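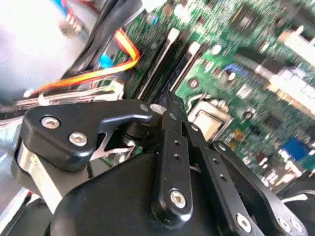
January 24, 2022

Clovinano is back to 9 missed memory clips out of 143 tries, and I know whose fault it is. Mine. I changed the finger pads in a hurry and tightened the screws by feel, my feel being terrible.

So I did the whole routine again. Pads off, wipe the faces, new pads on, then each hex screw a little at a time, going back and forth until both sides close square. Cosimo Lo Presti, who wrote our setup notes, gives this step one line: "Tighten evenly." Thanks, Cosimo.

Next comes teaching the points over, the part I put off by making coffee. The fixture plate had crept after I leaned on it (me again), and every position taught from it had crept along too. I loosened it, pushed it back against its stops and started at point one. There are 26. By the last few I was talking to the jog buttons.

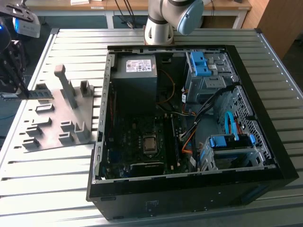
*Case down flat, fixture plate to the left of it, and points still to teach.*

Two things to write on the wall before February:

- Check the wrist cable for rubbing whenever the fingers come off.
- Run at 94 percent speed at most after a pad change. Full speed can wait a day.

I still need to order spare pads from Stullico. The drawer has one left, and it's the one I dropped.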